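FOR IMMEDIATE RELEASE — Wednesday, 9am

**Flindgate publishes shared-bench rules for two-arm robot cells**

Suvadley — Flindgate has today put out its working rules for benches where two robot arms share one table. Free to download, free to copy, no sign-up. The document runs to 47 pages, with a 3 page short version meant to be pinned up next to the cell.

The rules were written with Antunes, who build the benches, and Plever, who run them day in day out on pick and place work. They cover small arms handling light goods — cans, tubs, boxed parts. Heavy lifting is left out and so is anything on wheels.

Why now? More firms are putting two arms on one bench, and most of the written guidance our members had to hand was drawn up with a single arm in mind. Who gives way in the middle, where a person may stand, what happens to a part when one arm stops and the other doesnt. These were being settled bench by bench, often by word of mouth.

Draft rules went out in January. Flindgate had 547 comments back, more than 160 of them on floor marking alone. Most were short and blunt. A good many changed the text.

Main points:

- One arm in the shared middle zone at a time, unless the job has been checked and signed off for two.
- Floor lines and mats go down before the arms are powered, and are checked at the start of every shift.
- Stop either arm, both stop. No exceptions for "just a quick look".
- Start positions for goods written down and kept with the job sheet, including anything placed on a raised shelf.
- Cables tied back along the arm where possible. Loose runs to be kept clear of walkways.
- Screen and keyboard within reach of the operator but outside the marked area.
- Bench swept and floor cleared at end of shift — by whoever signed on, not the next crew.

The section on start positions had the most rewriting. The first draft asked for every item to be measured in from two edges of the table, which Plever's operators said was slow and got skipped. The final text allows a marked card or a photo taken from a fixed point. 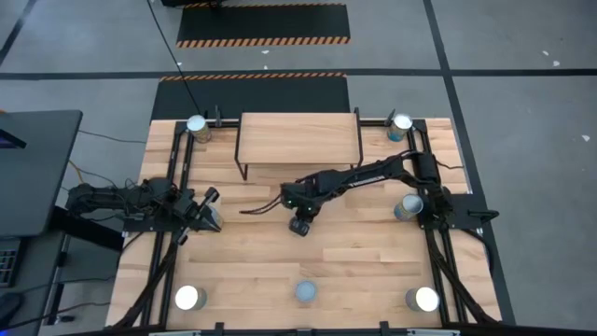

Goods near the corners get their own paragraph too, as an arm at full stretch behaves diffrently from one working close in. Reach limits should be tested with the gripper fitted, never taken from the arm's data sheet alone.

The rules are voluntary. Flindgate does not certify benches and has no plans to. Antunes will supply the short version with new two-arm benches, and Plever is moving its existing cells over one line at a time.

Comments on this edition are open now, same address as before. Trade press wanting to see a bench running can ask the Flindgate press desk for a slot at Suvadley — mornings only please.

ENDS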